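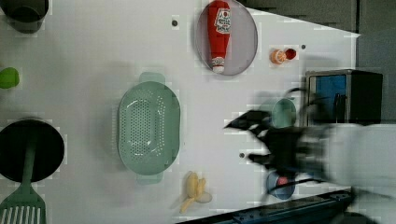

Ticket: Label printer skips every other label after software update
Opened: 24 Jun 2021
Reported by: Diane Ross, Pilturlow
Handled by: Jaxon MacLeod
Status: Closed

Problem as reported

We print shelf and bin labels on a Tindent desktop printer from the Doucette inventory program. Since the update, the printer feeds one blank label after each printed one. On a run of 600 labels we lost the same number again in blanks. The printer is on USB. Same roll stock as before, 1,000 to a roll. No error light.

Log

Jaxon: Please hold the feed button for 5 seconds and let go. The printer should push out a few labels and stop with the gap at the tear bar. Tell me where it stops.

Diane: Stopped with the gap right at the bar. Pressed feed 3 more times and got one label each time, no extras.

Jaxon: Then the gap sensor is fine and the problem is on the computer side. Open the printer preferences and read me the label height under Stock, then the page height in the Doucette template. 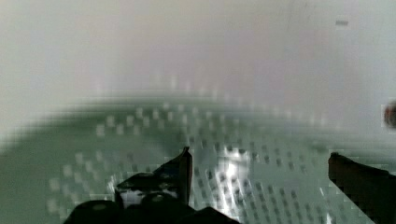

Diane: Stock says 2.00 in. The template says 2.05 in. I didn't set either one. The old template was 2.00, I have a printout of the settings page from when we put the system in.

Jaxon: That would do it. The page is longer than the label, so the driver sends the overflow to a second label, and there is nothing in the overflow to print. Set the template to 2.00, save it under a new name, and close the program fully before you try again – it keeps the old size in memory until it restarts.

Diane: Changed and restarted. Ten test labels, ten good ones. But the last line of text is now cut short on the long item names.

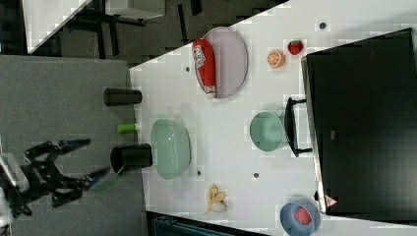 Jaxon: The update also changed the default font to a wider one, and the name field no longer shrinks to fit. Right-click the field, choose Text Options, and turn on Fit to Width. Test it with a short name and a long one. With items like the ones on your white table, "Strawberry" should stay at full size, and "Ketchup bottle, red, white cap" should come out smaller but complete. If the long one still gets cut, drop the minimum font size to 5.

Diane: Needed the minimum size change too. Both print in full now. The Pekine scanner reads the barcode on both.

Jaxon: Good. Export the template and keep a copy outside the program folder – the updater overwrites anything in there called Default.

Resolution

Template page height set back to 2.00 in. Fit to Width turned on for the name field, minimum font size 5. Template saved under a new name and exported. No hardware fault found. Reopen this ticket if blanks come back after the next update.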